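Stop making us book everything

28/06/2020
by Aranka Hajdu

Tried to go swimming. Couldn't. Not because the pool was full, I could see through the window that it wasn't, but because I hadn't booked a slot. The slots open at 6 in the morning and are gone by the time I've found my glasses.

Same with the tip. Same with the garden centre, which wanted an email address before I could look at a tray of pansies. I know why it started. I'm not daft, there's a virus, you can't have 282 people queueing for compost and breathing on each other. Fine. For now. What worries me is how much the people in charge seem to be enjoying it.

Because it's tidy, isn't it. A list of names, a neat little grid, nobody turning up with an awkward question. The manager of our leisure centre told the local paper that booking had been "a real step forward" and he hoped to keep it. A step forward for who? Not for my neighbour Magdolna Halász, who is eighty-one and has swum there since it opened and doesn't own a computer. She used to just go. Towel in a bag, coins in her purse, bus. Now she has to ring her nephew, who has to log on to Brultis, which is the booking thing the council bought, and which logs you out if you so much as blink. She's been once since it reopened. Once!

I've had the argument with my friend Levente Pintér, who likes booking. He says he'd sooner know he's getting in than drive across town on the off chance. I do see that. If you've got three kids in the back and a forty minute drive, the off chance is no fun at all. So book, Levente. Book away. All I want is for some of the places to be kept back for people who just turn up. Half, ideally. I'd take a third.

The thing about turning up is that it's how most of ordinary life gets done. You're passing. It's raining. You've had a row with someone and need to be elsewhere for an hour. You can't book a bad mood for Thursdayish at 11. The library used to be brilliant for this, you'd go in to get out of the wet and come out with a book on canals. Now it's "select and collect", so you have to know what you want before you get there. I never know what I want! That's what the shelves were for.

And it's not only public things. Farkas, the café on the corner of our road, has no walk-ins now, and that's a place that does beans on toast. Dagim Belay who cuts my hair has gone over to an app and hates it more than I do. He says people book two slots and keep one. Before, he had a bench. You sat on it. If there were four people on it you went and got your shopping and came back. No app has ever beaten the bench, in my opinion, and I've now been made to download six of them.

I asked the council how many complaints they'd had. No answer yet. I asked whether there was a phone line for people without the internet and was sent a link to a web page. I've still got the email, I might frame it.

There's a money side as well, which gets missed. You pay when you book, you don't get it back if you're ill, and the casual swim has gone up to match the "session". So the person who goes once in a blue moon pays most and the one who's good at websites pays least. 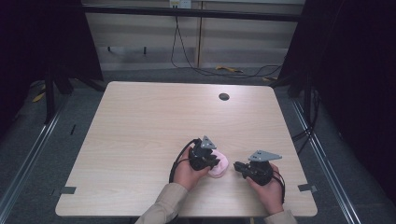 Two hands, two grippers and something pink on the table.

Ilona Barta ran the drop-in at Litska Hall for years and she put it better than me. She said if you make people sign up they have to decide they need help, and plenty of them never will, but they'll come in for a warm and a cup of tea. Then you're talking. She reckons half the folk she got to know would never have filled in a form. The hall says it'll be appointments when it opens again. Appointments, for a drop-in. I mean.

So, what I'd like. Keep some places back, every day, at every pool and tip and libary. A phone number with a person on the end of it. Cash taken at the door once it's safe. And a date, in writing, when the emergency rules get looked at again, and I'd say December at the latest, before everyone's forgotten it was ever any different.

I've written to the leisure centre saying all this. They replied that I could discuss it with the manager, if I'd like to book a slot.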